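Bureau avec rehausse Stundik – réf. 3321
Décor bois gris clair, casiers à fond brun-rouge. Passe-câble rond sur le panneau arrière.

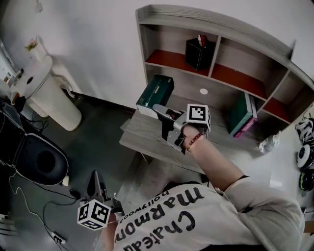
Stundik, rehausse avec livres et pot à crayons

Profondeur 70 cm. Livré en 2 colis, notice incluse, visserie fourni. Montage à deux conseillé – prévoir une visseuse.
Retrait possible chez Hambridge, dépot ouvert dès février. 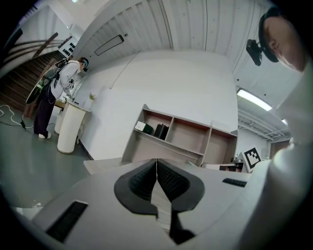 Même pièce, côté escalier, plante sur colonne blanche

Chaise non comprise. Stock limité.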